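Zorkon Automation Workshop
Home | About Us | Open Day | Courses | Find Us
Search this site Enter keywords Go

About Us

Zorkon is a small training shop for people who want to work with robot arms and would like to make their first mistakes on somebody else's equipment. Amnuay Kaewmanee started it after years of fixing packing lines, mostly at hours when the people who had bought the packing lines were asleep. Nattawut Phromma joined later to teach the evening classes and has been asking for better chairs ever since.

We run two courses. Plason is for beginners and takes 30 hours. Hurnero is for people who have finished Plason and still like us. Both are taught at the bench, in small groups, with very few slides.

Most people meet us at the open day, held on a Saturday in May. Doors open at 10 a.m. and the first demonstration starts when Amnuay has found his glasses. You get a short safety talk, then a turn at the controls. The job sounds like something from a preschool: pegs, blocks and a gripper. Grown adults with engineering degrees have gone very quiet over it. 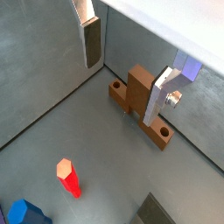 We keep the tasks plain on purpose. A visitor who has spent ten minutes trying to line up a gripper with a six-sided peg asks much better questions than one who has watched a promotional video — and usually asks them more politely. Nattawut will answer anything about grip force, camera angles or why the arm stopped. He will also tell you which robots in the movies are wrong, whether or not you ask.

Last year 434 people came through, which was a surprise to us and a bigger one to the coffee machine. We now take bookings, with 100 places in each session. Children are welcome with an adult. Adults are welcome with a child, and tend to hog the controls.

School and company groups can visit on other days by arrangement. We are on the ground floor of the old Srithong building, past the loading dock. The sign is small. The parking lot is smaller.

Contact: front desk, Zorkon Automation Workshop, Srithong Building
© Zorkon. All rights reserved. Back to top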